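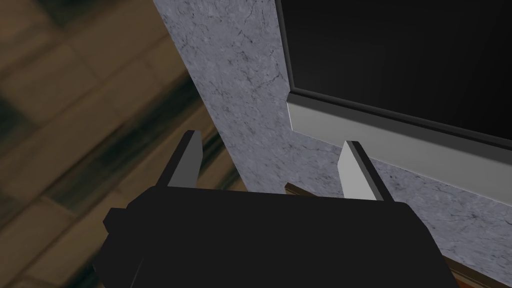 The monthly meeting of the Agyeman IT users' group opened at ten past two in the upstairs training room at Sivstead, with the Mamberg office joining by video link, and it was a really good turnout on both ends of the line. Sena Laryea took the chair. Most of the afternoon went on the move from the old helpdesk inbox to Zotska, and Sena began by saying how far the two halves of the job have come since April: the Sivstead side and the Mamberg side are like the two fingers of that black gripper, leaning in towards each other with a wide gap still between them, and the next few weeks are for closing it. Wumpini Kwofie took the notes. Please send corrections to him before the next meeting and he'll get them in.

Minutes of the meeting held on 27/09/2024

Search this site
Enter keywords
Go

1. Apologies

Received from the payroll desk (month end, as ever) and from the two people on the network course. Warehouse sent a stand-in, who was very welcome and has already asked to come again.

2. Minutes of the last meeting

Agreed, with one change. Item 5 said the meeting room screens at Mamberg had been replaced. They had been ordered. They have now arrived and three of the four are on the wall. The fourth needs a longer bracket.

3. Matters arising

3.1 Guest wi-fi. The new guest password is going up in reception each Monday. Mamberg asked whether it could be printed larger. Yes, and done during the tea break!

3.2 Shared drive tidy. Finance have finished their folders and the result is lovely to use. Search that used to take most of a minute comes back almost straight away. Sales have begun. HR will start once the new retention rules have been signed off, and Sena asked everybody to leave the HR folders exactly as they are until then, including the one called "old old DO NOT USE", which is in daily use.

3.3 Printer on the first floor. Still jams on thick card. Wumpini to ring the service people again.

4. Moving to Zotska

Wumpini gave the main report and it was a cheerful one. The export from the old inbox is complete. It came to 2,902 requests going back to the day the inbox was set up, and of those 1,336 turned out to be repeats, mostly people replying to themselves to ask if anyone had seen the first message. Those have been folded into their originals, so the history reads in one piece for the first time. He showed a request about a broken dock that had been nine separate emails and is now a single page with the answer at the bottom. There was a small round of applause for this, and the notes record that it was deserved.

The Mamberg records are not in yet. They were kept in a spreadsheet with its own set of categories, and some of these don't have a match in Zotska. "Misc – Friday" was mentioned. Mamberg have been through the list and think most can go under hardware or accounts, and they'll send a proposed mapping over by the middle of next week. Sena thanked them warmly for doing this on top of the office move.

Questions from the floor:

Will people still be able to email? Yes. An email to the old address will open a ticket automatically, and will go on doing so for as long as people want it.

Can managers see their team's tickets? They can see that a ticket is open and how long it has been open. They can't read the text unless the person who raised it adds them. The group felt strongly that this was right, and asked for it to be said plainly in the launch note.

Does it work on a phone? It does, and Warehouse tried it there and then from the back of the room. The photo upload worked first time. The drop-down for site location is fiddly on a small screen and Wumpini will look at putting the person's own site at the top.

What about urgent faults? The phone line stays. If the till system or the door entry is down, ring, and the desk will raise the ticket for you.

Agreed: Sivstead to go live first, Mamberg to follow when the mapping has been checked. Sena and Wumpini to write the launch note together and keep it to one page.

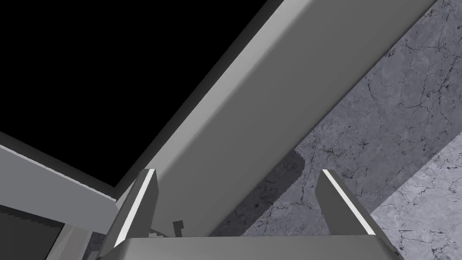

The one thing left open was the name of the button on the staff home page. "Raise a ticket" was thought a bit stiff, "Help" was thought too vague, and "Ask IT" had the most support in both rooms. It will be "Ask IT" for the trial and can be changed later if people don't take to it.

5. Laptop refresh

The refresh covers 323 laptops across the two sites. Sivstead's ground floor is finished, the first floor is under way, and Mamberg will be done in one go after their move so that nothing has to be carried across town twice. Feedback on the new machines has been excellent. Battery life came up again and again, and the design team are delighted with the screens.

Two snags. The new models have fewer of the old square USB ports, so anybody with an older headset will want an adapter. There is a box of them at the desk, help yourself. Also, the sign-in by fingerprint doesn't get on with some people's hands after using the sanitiser in the workshop. A PIN works just as well.

Returned laptops are being wiped and checked. Sena has had a very nice letter from the adult learning class in Sivstead, who would love to take any that are still in good order. The group was all for it. Wumpini to find out what paperwork is needed before anything leaves the building, and to bring the answer to the next meeting.

6. Password manager

The trial group gave their report and could hardly have been keener. Everyone in the trial is still using it, which was more than we had dared hope. The most popular feature was the shared vault for team logins, which has finally seen off the sticky notes in the post room. The least popular was the prompt to change weak passwords, which pops up every morning until you give in. (Several people admitted to giving in and being glad of it.)

We have roughly 300 accounts to bring across in the first wave. The trial group offered to act as helpers in their own departments, sitting with people for ten minutes while they set up, and this was accepted with great thanks. There was a discussion about whether staff may keep personal passwords in it. The view was that a separate personal vault is fine and should be encouraged, as it stays with the person when they leave. Sena to confirm the wording with HR.

Agreed: first wave to start with Finance and Sales.

7. Backups

Short item. The restore test was run on the Sivstead file server and a full department folder was brought back and opened without trouble. The part that slowed things down was finding the person with the key to the server cupboard. A second key has been cut and is signed out to the front desk.

Mamberg's test will wait until their equipment is settled in the new comms room. They asked whether they could pick the folder to be restored without telling Sivstead which one, to make it a proper test, and everybody thought this was a great idea.

8. Training

The lunchtime sessions are back and very nearly full. The spreadsheet one needs a bigger room. Requests for the next round: mail rules, video calls with people outside the company, and a gentle session for anyone who would like to know what the cloud storage is doing with their files. Warehouse would like theirs at seven in the morning before the lorries come, and Wumpini said he'd do it if there was toast.

9. Any other business

9.1 The clock on the Mamberg video unit is an hour out. Known about, will be fixed when the unit moves.

9.2 Reception would like a spare charger for visitors. Agreed, one of each kind, labelled.

9.3 Thanks to whoever made the lemon cake.

10. Actions

Wumpini: service call for the first floor printer; site location list in Zotska; paperwork for donated laptops; launch note (with Sena).
Sena: wording on personal vaults with HR; launch note (with Wumpini); bigger room for the spreadsheet session.
Mamberg: category mapping; choose folder for the restore test.
Trial group: list of helpers by department.

The meeting closed at 3.50. The next one will be held at Mamberg if the new meeting room has chairs by then, and at Sivstead if it hasn't.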